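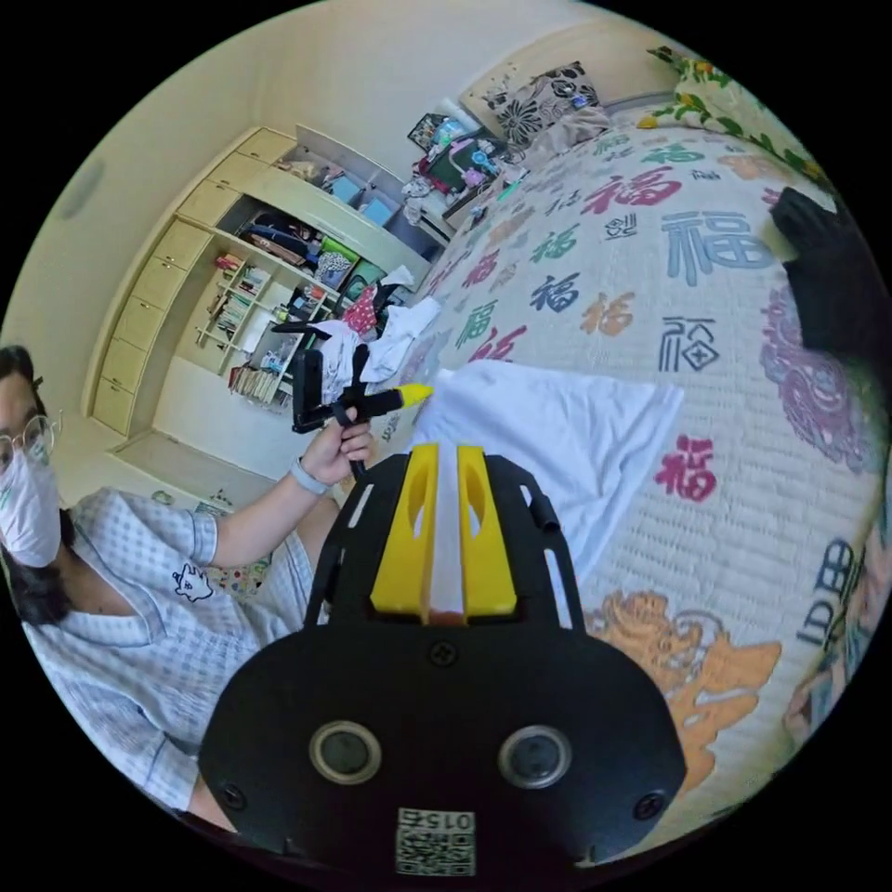
Figure 3. View from one gripper, with the second operator on the left.

Folding with Two Grippers: Timestamp Alignment in the Starau Toolkit
Project report, Pullelham lab course, 27/02/2024

Our planner learns folding from demonstrations by two people, each with a hand-held gripper. The plan was to spend November on the planner. We spent it on clocks. Each gripper stamps its video with its own idea of the time, and the two ideas drift apart politely until one hand lets go of a shirt the other hand has yet to pick up.
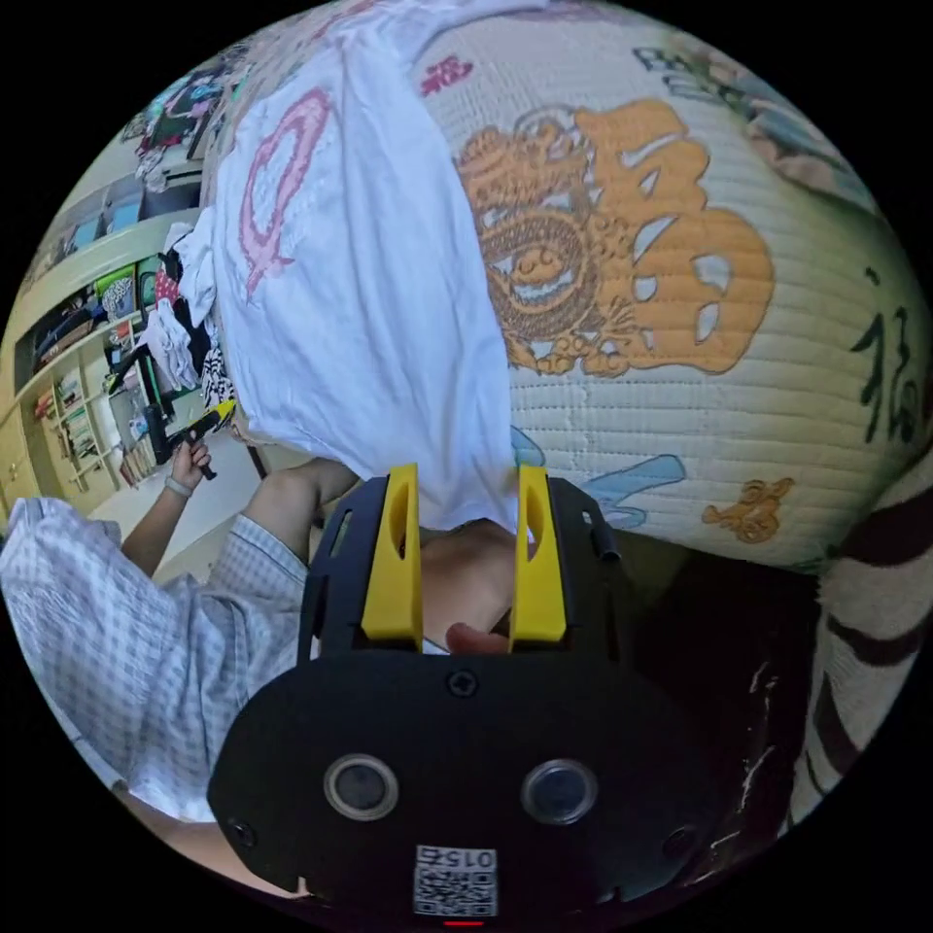
Reading time: 3 min

Starau's stock loader pairs images by index, a fine method for anyone who never drops one. We replaced it with nearest-timestamp matching at 60 Hz and threw out any pair more than 33 ms apart. This cost us 404 pairs, most of them from one session we had been rather proud of.

White cloth on a busy bedspread was the other problem. The segmentation model, trained on the Pravholm set of plain tables, took a printed dragon for a garment and planned a very confident fold of it. Masking by depth helped -- except where the shirt lay flat, which is how a folded shirt tends to lie.

The merge script is in the Joshi branch, along with its tests. Two of the tests pass only when run alone. We have listed them under future work.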